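4. Preparing the laundry and first wash

Read this section before you use the Clutari washer for the first time. The drum must be empty and the water tap must be open.

4.1 Sorting

1. Separate the dark clothes from the light ones. New dark clothes can lose color in the first washes, so wash them alone.
2. Empty all pockets. Coins and screws can go into the pump and block it.
3. Close the zippers and turn printed shirts inside out.
4. Check the care label of each piece. If the label shows hand wash only, use program 6.

Note: Do not press the clothes into the drum. Your flat hand must still fit between the laundry and the top of the drum.
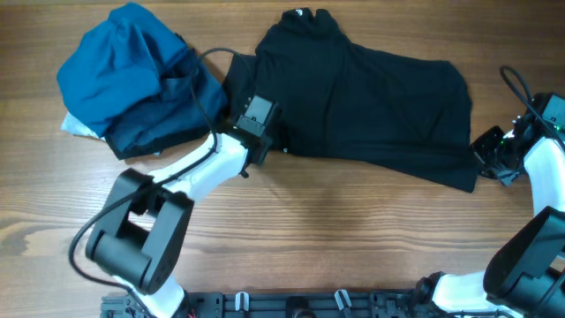 4.2 Detergent

1. Pull out the drawer until it stops.
2. Pour liquid detergent into the left chamber, up to the lower line. With soft water, half of this quantity is enough.
3. Put softener in the small chamber, if you want it.
4. Push the drawer in slowly — a fast push can spill the softener into the wash.

Caution: Never mix detergent with chlorine bleach. Keep both away from children.

4.3 Starting the program

1. Close the door until you hear a click.
2. Turn the dial to the program. For mixed dark cotton, choose 30 degrees.
3. Press Spin until the display shows 1000. For wool, choose the lowest speed.
4. Press Start and hold it until the lamp becomes green.

The door stays locked during the whole program. After the end, wait until the lock symbol goes off — do not pull the handle by force.

If the display shows E4, the water does not come in. Open the tap, check that the hose is not bent, and press Start again. For other codes, see section 6.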